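The inventory at Drandesholm was done in June, at a table with a warm orange-brown top and a pale panel behind it. Sarmīte Raudsepp had written the procedure herself. It ran to two pages, and the first line stated that the table must be clear of goods before each lot was opened. She had underlined "clear" twice and then, for consistency, underlined the rest of the line.

Gerardo Fabbri read it standing up. He had come from the Mockus warehouse, where sorting was done on the floor.

"What's the lot size?" he asked.

"Eighty packets. The remainder is fourteen."

"Remainder of what?"

"Of the goods that didn't match the Fedis list when my father died."

He turned to the second page. It covered lighting, the handling of torn seals, and the form on which a torn seal was to be reported. There was no paragraph about her father, who had founded Liltora in a rented kitchen and had kept its stock records in his head. The records had been accurate to the packet. This had been established only afterward, by comparison with everyone else's.
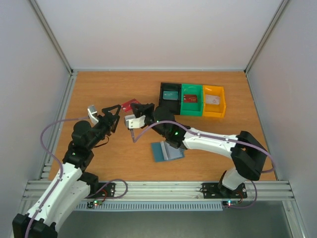 They started at 8 in the morning. The method was simple. A packet was taken from the carton, laid flat on the wood, and checked against the list for name, weight and seal. If all three agreed, it went into a bin. If one did not agree, it stayed on the table until a decision had been made and written down.

Gerardo made decisions quickly. Sarmīte wrote them down slowly, so the overall rate was hers.

By midmorning they had closed the first lot. The variance was zero. She initialed the sheet, turned it over, and drew a diagonal line across the blank side so that nothing could be added later.

"Who would add something?" Gerardo asked.

"It's in the procedure."

"You wrote the procedure."

"Yes," she said, and opened the next carton.

The remainder was left for last. These packets had no entry on any list. Her father had kept them on a separate shelf with a strip of tape along the edge, and on the tape he had written a single word, which had faded. Gerardo thought it said "return." Sarmīte thought it said "retain." The two readings led to different bins, and the procedure had no rule for handwriting.

They tried to settle it by type. A light teal-blue packet went into the black bin. A dark red one went into the green bin, where it lay slightly tilted, and Sarmīte did not straighten it. Something pale went into the bin on the right. Then they came to a flat one in blue and silvery white, which fitted no category she had defined, and work stopped.

"He bought that for a reason," she said.

"Possibly."

"He never bought anything without one."

Gerardo looked at the list again. He had known the old man for eight years and had once seen him buy a boat at a gas station. He did not enter this into the record.
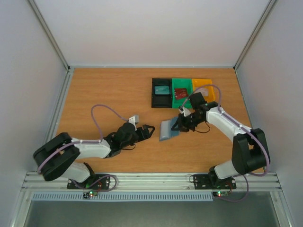 ## Items Pending

One item, blue and silver, flat. Name not on Fedis list. Weight not taken. Seal not assessed. Location at close of work: on the table, in front of the bins.

Sarmīte read the entry back to him and asked if he agreed with it. He said the weight could be taken in a minute, since the scale was in the next room. She said that if the weight was taken, the item would be two-thirds complete, and she would have to finish it.

He put the cap back on his pen.

"How long can an item stay pending?" he asked.

She checked the second page, then the first. The procedure set a limit for torn seals and a limit for missing labels. For pending items it gave the form number and the name of the person responsible.

"It doesn't say," she said.

She signed at the bottom and passed him the sheet, and he signed under her name.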